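Bulon workcell program

The Bulon workcell program is an equipment purchasing plan for small robot arms at the Brerkley technical school.

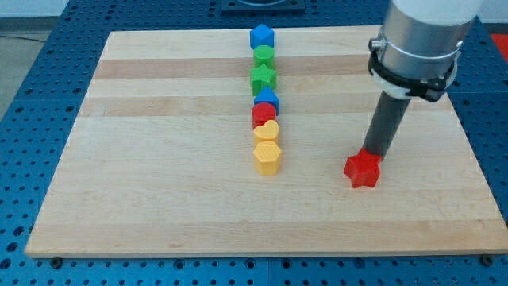
A robot arm with a red star-shaped block at a wooden board

Planning began in November 2021. The budget allowed two arms and a five-year service term. Sullora quoted $3,698 for each table and its fixtures; Swanson quoted $3,000 — without delivery — and was chosen. Shape blocks and boards are paid for from the supplies budget.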